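4. Practice task: sorting utensils

Run this task before your team records anything for the Werport round. It needs two grippers, one holder and a mix of utensils on a cloth-covered table. Keep the Valtwood club checklist beside you.

4.1 Place the holder where both grippers can reach it.
4.2 Lay the utensils on the cloth. Handles may cross.
4.3 Open the jaws fully, then close on one utensil with the blue pads.
4.4 Lift, turn it upright over the holder and release.

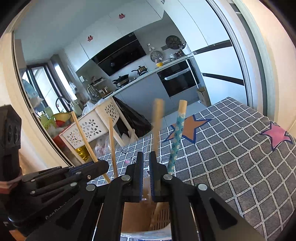
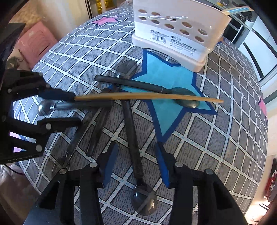

4.5 Repeat until the cloth is clear, then tip everything out and start again. Each student does 30 runs before changing places.

Note: Thin sticks roll. Approach them from the side – pressing down from above pushes them away.

Caution: Keep fingers and sleeves out of the linkage arms while the jaws are moving. Check the screws every 200 runs and tighten any that turn by hand.

4.6 Write the run number and any drops on the Pop sheet. A dropped utensil counts as a failed run, even if it lands in the holder.

Send finished sheets to Irina Vasiliu by the end of April. Teams from Utcombe use the same form.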